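I have been a cyclone-season tragic since I was tall enough to reach the barometer in my grandparents' hallway, so you can imagine my state when the first tropical low of the year turned up on the charts and started ambling our way. I had the forecast map open on the laptop, the radar open on the phone and the marine wind readings open on the old tablet with the cracked corner. Bliss!

For anyone new to this blog, we live up the hill behind Hodumwood, which gets its wet season in big dramatic lumps. Last summer we missed out almost entirely and I sulked until July. This one looked different from the start. The water offshore had been bath-warm for weeks, the mornings were sticky before six, and the green ants had moved their nest halfway up the mango tree (I know, I know, there's no science in that, but I write it down every year anyway).

The low was named while I was hanging out the washing, and from then on I was useless for anything else. What I love about tracking these things is how much the map changes between updates. At breakfast the middle of the cone sat right over us. By lunch it had slid south to Ruggiero, and by dinner it was somewhere between the two, with a lovely fat band of uncertainty on each side. People get cross with forecasters about that, and I wish they wouldn't. A storm is being shoved about by a ridge on one side and a trough on the other, and if either of them is a bit stronger than expected the whole track swings. The cone is telling you so, quite plainly, if you look at all of it and ignore the line in the middle.

We did the usual jobs. Trampoline upside down and tied, gutters cleared, pot plants in the laundry, bath filled, car parked away from the big paperbark. I also finally set up the Mimell, the little weather station I'd had sitting in its box since my birthday – it clamps to a post and sends everything to a screen inside. I was up a ladder in the drizzle fiddling with the wind cups and could not have been happier.

It crossed the coast at two in the morning, a fair way south of us and weaker than it might have been. The top gust on my station was 70 km/h, which is a decent blow but nothing the roof hasn't met before. The rain was the real story. It came in bands, and you could hear each one arriving across the valley before it reached us, a sort of long rushing noise, then bang, straight onto the tin. We had 40 millimetres in the first hour! The creek was over the bottom crossing by daylight and had taken the neighbours' old footbridge with it.

The power went at breakfast time. According to the outage page, 2,134 homes were off between us and the Vaveo turnoff, and ours came back that evening. Crews were out in that muck all day and I hope somebody fed them properly. We had cold beans on toast (well, bread) and played cards by the window.

Now the frogs are going absolutely berserk, the tank is overflowing, and there's a new low showing on the long-range charts, way out to the north-east. It's only a smudge at this stage and the models can't agree on it at all. I've already recharged the tablet. I'll put the full rain and pressure readings up once I work out how to get them off the station – if any of you have managed it, please leave a comment! 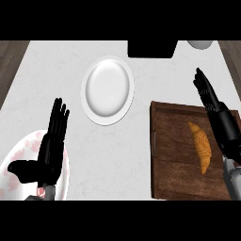
*A pale countertop with a bowl and a wooden tray.*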